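Section 4: Settling In a Two-Arm Coffee Station Alongside Your Staff

Tremetti Workplace Guides, for site leads and counter staff 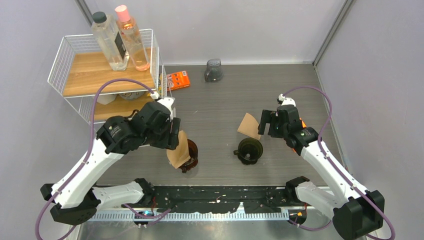

Will the station take over somebody's job at the counter?

It takes over part of several people's jobs, mostly the setting out of filters and drippers in the morning rush, and leaves the ordering, tasting, cleaning and talking to customers with the people who do those now. How the freed-up time is used is for your site to decide, and we would gently urge you to decide it before the station is switched on for its first real shift.

This section assumes you have finished the installation steps in Section 3 and that both arms have passed their start-up check. If you are still waiting on a part, do read on anyway, as most of what follows is about people and can be done over a cup of tea.

4.1 Before the first week

1. Gather everyone who works the counter, including the Sunday staff, who do tend to get left out of these things. Half an hour is usually enough.

2. Write down who sets out the filters at present, who washes the drippers and who restocks the paper. At our Tapley café this turned out to be five different people depending on the time of day, and two of them had been doing it for years without it being on anybody's rota.

3. Go through the list together and mark each task "arms", "person" or "shared". Placing a filter in a dripper is normally "arms". Washing, drying and putting drippers back where the arms can reach them is normally "person".

4. Pin the finished list up by the counter, and put a month beside it for looking at it again. We suggest January if you are starting in the autumn, when the Christmas trade has died down and everybody has had a chance to form an opinion.

Note: If someone's hours or pay will change, tell them privately before the meeting. It is a miserable thing to learn from a list on the wall.

4.2 Naming a station minder

1. Choose one person per shift to be the minder. They need no technical background, only the patience to watch a gripper pick up a piece of paper now and again.

2. Give the minder twenty quiet minutes at the start of the shift with no till duty. They use this to wipe the tabletop, check that the cables can move freely and lay out the day's filters.

3. Let the minder run five practice placements before opening. If the paper folds over or misses the dripper, they should stop the arms, straighten things up and try again.

4. Swap the role round each week, so that the knowledge doesn't end up living in one head.

Caution: Always press the stop button and wait for both arms to come to rest before reaching over the table. This applies even if only one arm seems to be moving. The other may be waiting its turn.

4.3 Filters and drippers

1. Open the paper filters and separate them by hand before loading. A pack of 100 does most small sites for a morning, and two filters stuck together are the commonest cause of a stoppage.

2. Stand each dripper within the marked working area, with its handle facing the way shown on your layout card.

3. Keep personal cups, phones and keys off the table. We know how tempting a clear surface is at half past seven in the morning!

Note: Our trial at the Vasutbridge canteen recorded 323 stoppages over its first 1,250 brews. The staff there cleared nearly all of them themselves, but it did make for a tiring few weeks, and we would rather you planned for the same than felt let down by it. Please don't cut anyone's shift on the strength of the first fortnight.

4.4 Keeping a shared logbook

1. Leave a paper notebook beside the station. A screen is fine as well, but people write more freely with a pencil.

2. Ask the minder to note each stoppage, what they did about it and how long it took.

3. Leave room for grumbles and for good ideas. The Sterumthorpe team used theirs to ask for a lower noise setting during the breakfast hour, and we have since added it to the menu under "Quiet running".

4. Read the book aloud at your monthly meeting, and write next to each entry what will be done.

Caution: The logbook is a record of the station. Please do not use it to judge how quickly anyone works. Staff who think they are being timed will soon stop writing things down, and small faults will then go unreported.

4.5 When a customer asks

Customers will ask, often and cheerfully, whether the staff mind. Let your people answer however they like. If the station is stopped, coffee can always be made by hand, so keep a kettle and a spare set of drippers within easy reach and make sure every new starter is shown how to use them.

For the weekly cleaning routine, turn to Section 5.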